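Bought a toaster with a "lifetime guarantee" a while back and it has stopped popping up. So I sat down and read the guarantee properly, all of it, with a cup of tea. Thread, if you can stand it.

The toaster is an Omier. The box says GUARANTEED FOR LIFE in letters as tall as my thumb. The leaflet inside says "lifetime" means "the expected service life of the product". Expected by whom? It doesn't say. I looked on both sides.

I rang Omier. They don't deal with guarantees. The shop I bought it from, Culel, deals with guarantees. Culel says the first year is theirs and after that it's a firm called Vurnine. I'd never heard of Vurnine and I doubt you have either.

Vurnine want the receipt, the box, the serial number and proof that I registered within 29 days of buying it. I've got the receipt. I threw the box away like a normal person.

The serial number is on the underside, behind a plate, held on with two screws. The terms also say that removing any plate or cover ends the guarantee. Read those two sentences again and tell me how you'd do it.

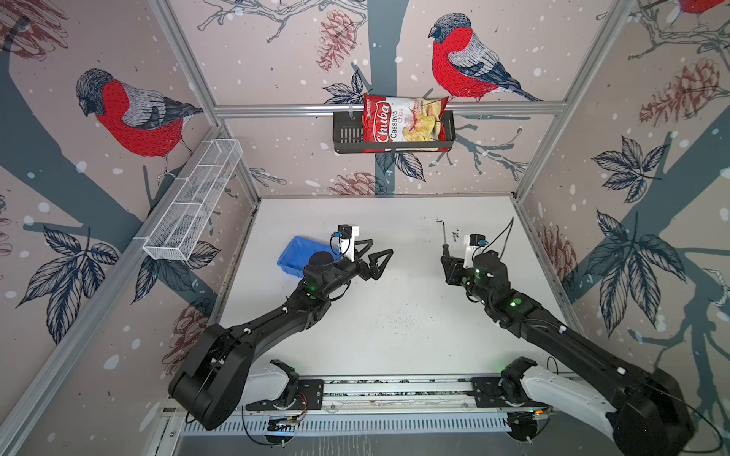
I put that to the bloke at Vurnine on the phone and he said he'd "feed it back". I've had things fed back before. I asked him for a reference number and he said feedback doesn't get one.

The full terms run to 1,094 words, which their own website tells you at the top next to a "4 minute read" badge. The summary on the box is three words. I don't think a summary is allowed to leave out 1,091 of them.

Some of the exclusions, copied out as they stand: wear. Crumbs. "Use of unsuitable bread." Use in a property that is let. Use in a property by the sea. I live on Ellery Terrace, nowhere near the sea, so I suppose I'm winning that one.

A few of you are already saying you've had things replaced under lifetime guarantees with no bother. Fine, I believe you. Every time somebody gives details, though, it's a hand tool. A spanner, a screwdriver, a pair of pliers. Things with hardly anything in them to go wrong. 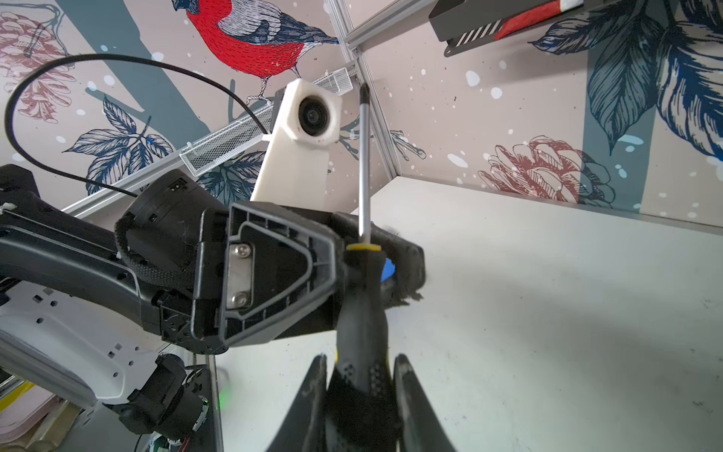
Screwdriver, black handle, yellow collar.

Which makes me wonder what the word is doing on a toaster. A lump of steel with a grip on it might well outlast me. A heating element and a spring won't, and the people who make them know that better than I do. So who is the promise for, apart from whoever is standing in the aisle trying to choose?

My guess, and it's only a guess, is that most people never claim. The thing cost 29 quid. Vurnine charge a tenner "assessment fee" and you pay the postage. By the time you've found a box big enough you've spent half the price of a new one and you've still got no toast.

Someone's sent me an article quoting a survey of 2,000 shoppers where most said they trusted brands more with a lifetime guarantee. I'm sure they did. It doesn't say how many had tried to use one, and I'd want to know that before I got excited about the rest. Also the article was on Culel's blog.

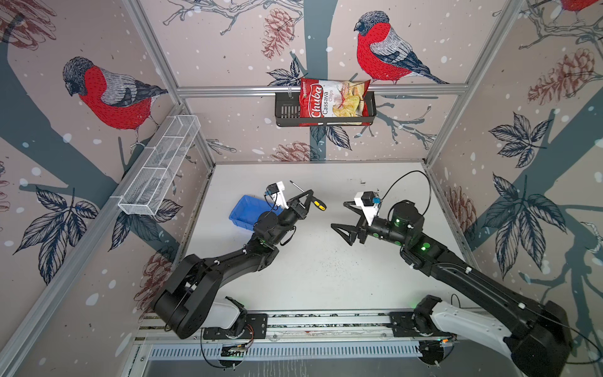 Is a lifetime guarantee worth paying extra for?

Only if you've read what they mean by lifetime and it's written down as a number of years. If they won't give you the number, I'd pay for the cheaper one and put the difference in a jar.

Before anyone says it, yes, you have rights against the shop as well, guarantee or no guarantee, and those don't depend on keeping the box. I've written to Culel on that basis. Proper letter, second class.

Things I'd look for next time, for what it's worth. Who handles the claim, by name. Who pays the postage. Whether they repair, replace or send a voucher. Mine says "a remedy of our choosing", so it could be a nice card.

Update, Wednesday teatime: Culel have replied. They're offering 10 per cent off another Omier. It comes with a lifetime guarantee.

I've asked them whose lifetime. Will post if they answer. Meanwhile I'm using the grill, and I keep forgetting to turn it off.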